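Sorting Blocks from One Side of a Bin to the Other: Report on the Open Day at the Naylor Lab, Costulton
Project report, Introduction to Automation, Hellthorpe Technical College 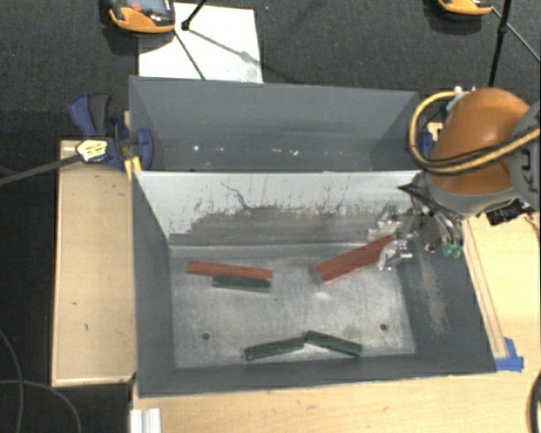
Figure 1. The two-part metal bin with red and green blocks, and the arm at the right-hand red block.

1. Purpose of the visit

Our project this term is a small picking station that takes mixed parts out of a tray. We had read about bin picking but had never stood next to a cell doing it. The open day at the Naylor Lab on Friday, June 19, 2026 was a chance to watch one and ask questions before we ordered anything for our own build. Four of us went. The lab ran the bin demonstration twice, before lunch and after, and we stayed for both.

2. The task

The blocks start in one half of the bin and have to end up in the other half. The arm has to choose a block, get its fingers around it, lift it over the dividing wall and let go. When one side is empty, the job is reversed and the blocks go back. The staff call one full transfer a round. There is no fixed order, and the blocks are not placed in any pattern, so every pick is a little different from the last one.

The wall between the two halves looked like a minor detail to us at first. It matters a lot. The arm has to clear it with the block hanging below the fingers, and a long block held by one end needs more height than a short one. The paint on the wall in Figure 1 is scratched and worn through to a darker gray along the lower part. We had drawn our own tray with a divider almost as tall as the sides, and we have since made it lower.

3. What we saw

Single blocks lying out in the open were easy for the arm. Blocks lying close together were harder. In Figure 1 a green block lies right alongside a long red one on the left, and two more green ones nearly touch at their ends. In cases like these the fingers need a gap to go down into, and there may not be one. During the second run the arm pushed a pair of blocks along the floor of the bin, backed off, and came in again from a different angle. It got one of them on the next try.

Blocks close to the side walls were the slowest. The sides of the bin slope, and the gripper is wide compared with the space it has to work in. Twice the arm stopped above a block and picked another one first.

The lab gave visitors a printed sheet with results from a longer test. Out of 100 picks, 84 worked on the first try. The sheet did not say how the failures were split between missed grips and dropped blocks, and we forgot to ask. They plan to repeat the test in July with 200 picks.

4. Surface and light

The floor of the bin is bare metal and it shines. A bright patch of light shows below the right-hand red block in Figure 1. One of the staff told us reflections can confuse the vision software, and that moving a lamp had helped them more than changing the settings. Our own tray was going to be polished aluminum from Dresard — we now plan to use the matte version, or to line the floor with something dull.

5. Changes to our project

The divider will be 4 cm high. We will begin with short blocks only and add long ones later. We will also keep the tray clamped down, which was not in our plan at all. We are going to log each failed pick with its cause so that our results can be read more easily than a single percentage.

6. Problems with this report

We took notes by hand and did not time the rounds, so we have no speed figures. Two of us were at another stand for part of the first run, and the notes from it are thin. The question about how the arm decides which block to take first was answered only briefly — we have written to the lab and will add the reply to the appendix when it comes.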